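Home | Schedule | Handouts | Labs | Contact

Last updated: 2022-04-20

Unit 6 – Looking at a kit before you buy it: the Belkadi pick-and-place package

Notes only, fill in the rest from lecture. We are using the Belkadi kit from Uvus as our case. Same questions work for the Drincombe one in lab 7.

What you get
- two-finger gripper, wrist flange, cables
- starter blocks, one size
- Fornex control software, 1 year license, then yearly fee (ask for the renewal price in writing!)
- arm NOT included. Check the flange fits yours before you order.

What the sales sheet says
Lifts 100 g blocks all day, set up in 20 minutes. Setup took us 50, most of it on the Fornex install. Read "all day" with care – the sheet never says how many cycles.

The basic task
Pick a cube, put it in the taped square, go home, repeat. Sounds easy. Most of the trouble is in the approach: fingers have to come down on both sides of the cube without nudging it, and the cable needs slack for the wrist to turn. Look at how close the square is to the right finger with the red cube still between the two. Not much room to work in, so watch your clearance when you write the path. Green cube is further back, leave it for part two.

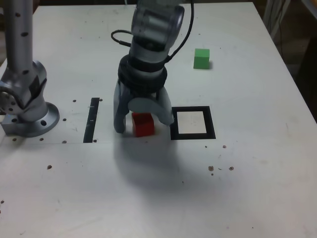 Scoring sheet (hand in with lab 6)
1. Run 15 picks, same start point. Write down every miss, even teh small ones.
2. Run 15 more with the start point shifted. Does the software cope or do you have to reteach?
3. Block over the tape line = half a point. Block outside = zero.
4. Pull the cables gently at the wrist, arm powered OFF. Anything loose goes in the report.

Support and service
Uvus swaps broken fingers free until December, after that you pay. Phone support weekdays only. Manual is thin on error codes, bring the printed list form last week.

For next time
One page – would you buy it for a small packing shop, yes or no, and which number from your own runs decided it. Prices go in a table.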